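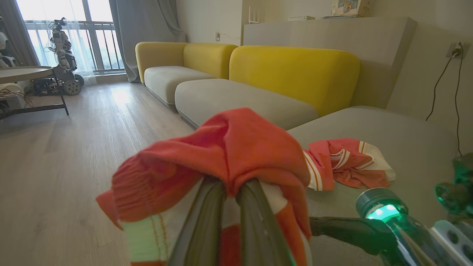
Faut-il vider complètement le canapé avant de passer aux coussins ?
Il faut tout retirer, chaussettes comprises. Un coussin d'assise remis en place sur un vêtement oublié garde une bosse, et la bosse finit toujours sous la personne qui avait promis de ranger.

4. Remise en ordre du canapé et du linge

Cette section concerne le canapé d'angle Bellamy à méridienne, utilisé avec le panier Drindine. Pour le montage des pieds, voir la notice Stedeo livrée dans le carton (celle que tout le monde a déjà jetée).

4.1 Ramasser le linge

1. Commencez par la méridienne. C'est la partie la plus longue du canapé, donc celle où l'on pose tout.
2. Prenez les chaussettes une par une et dépliez le bord-côte. Une chaussette roulée en boule sèche mal et se lave encore plus mal.
3. Passez la main entre l'assise et le dossier, sur toute la longueur.
4. Réunissez les paires sans attendre. Les rayures aident ; les chaussettes noires feront l'objet d'un autre manuel, plus épais.

Note : les vêtements rouges ou orange vif se trient à part au premier lavage. Le tissu gris clair des assises n'a rien demandé non plus : n'y laissez pas de linge humide.

4.2 Remplir le panier

1. Posez le panier au sol, à portée de main du canapé. Sur l'assise, il bascule.
2. Videz les poches et remontez les fermetures à glissière.
3. Tenez les grandes pièces (vestes, pantalons de sport) par deux points, soulevez-les au-dessus du rebord, puis laissez-les descendre dans le panier.
4. Arrêtez-vous avant que le linge ne dépasse. Tasser avec le pied est une méthode répandue - elle n'est pas couverte par la garantie.
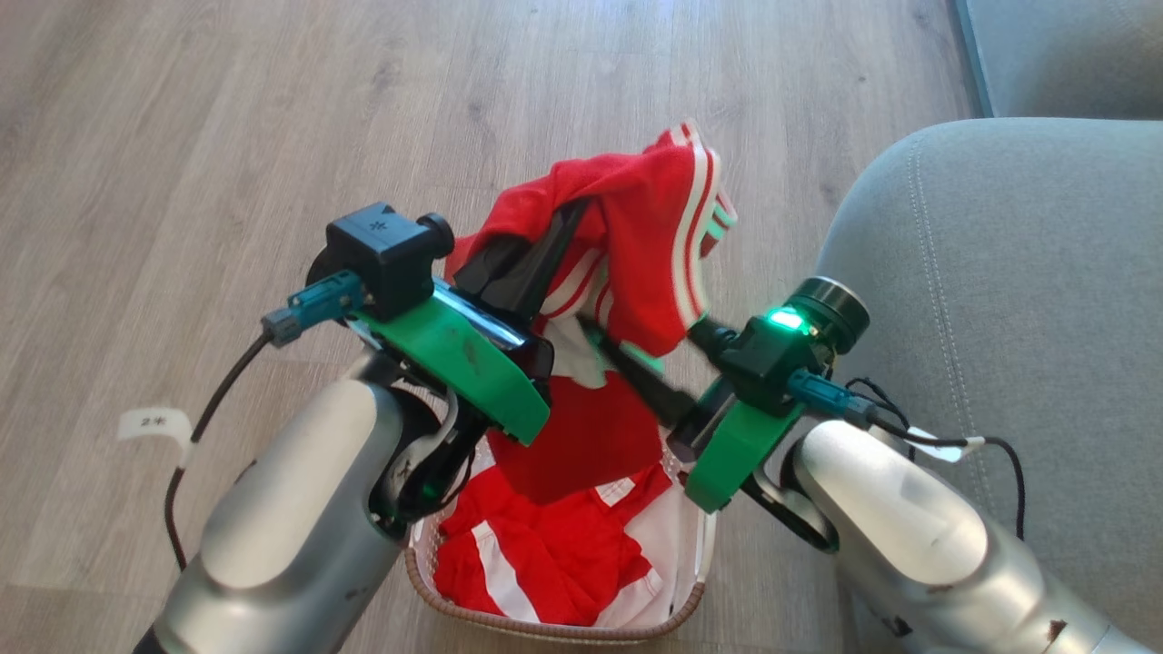

Fig. 2 - Vêtement rouge à bandes blanches tenu au-dessus du panier.

Attention : ne tirez pas le panier plein par son rebord. Soulevez-le par le fond, à deux mains. Le sol stratifié supporte beaucoup de choses, mais pas les graviers coincés dessous.

4.3 Replacer les coussins

1. Aspirez les assises avec l'embout plat, sans appuyer sur les coutures.
2. Tapotez les dossiers jaune moutarde sur les deux faces.
3. Remettez les assises d'abord, les dossiers ensuite. L'ordre inverse fonctionne aussi, au prix de quelques jurons.
4. Laissez la mousse reprendre sa forme, quelque 60 minutes, avant d'y installer un adolescent.

Housses de rechange : référence Flokeo 512 pour l'assise, 600 pour la méridienne. Vérifiez l'étiquette cousue sous le coussin avant de commander.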